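September 23, 2021

Shelf day at last! The Grusdale thing has been sitting in its box since August and I was sick of walking round it, so I got the black cloth out and spread it over the table (saves the scratches, and saves me hunting for little white bits afterwards). It's all white plastic, base and poles and everything, and it goes together by pushing a pole into a socket and hoping. The booklet is 2 pages long and mostly arrows. I paid 2979 for it at Condell, when Kostel wanted 3000 for the same one, so I've been feeling smug about the saving, tiny as it is.
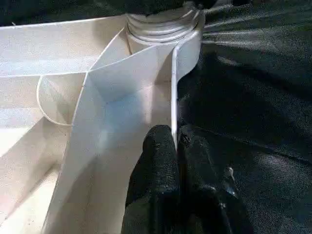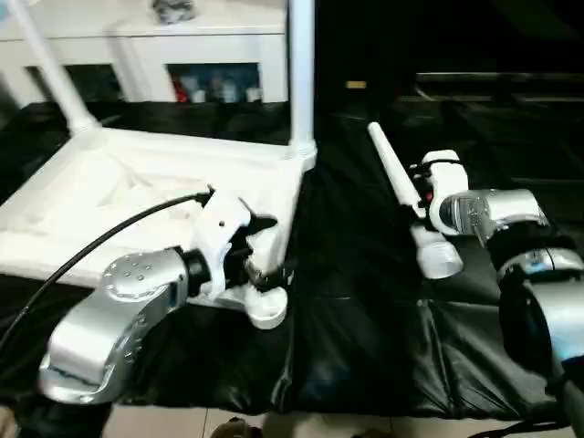 Workneh had it cheaper still, according to my sister, who rang at teatime and told me it was 2893 there and I should have asked her first. She has the same one in her bathroom. She said to leave the poles a bit slack in the base until the next tier is on, then press the whole lot down together, or one corner always sits high. I said I'd been pushing each one home as I went, and she went quiet in that way she has.

Anyway, I do like it. Towels on the bottom, I think, then the spare soap and all the bottles that live on the windowsill. Need to measure the gap beside the basin again before I get too excited, and fold that cloth properly this time, it creases like mad.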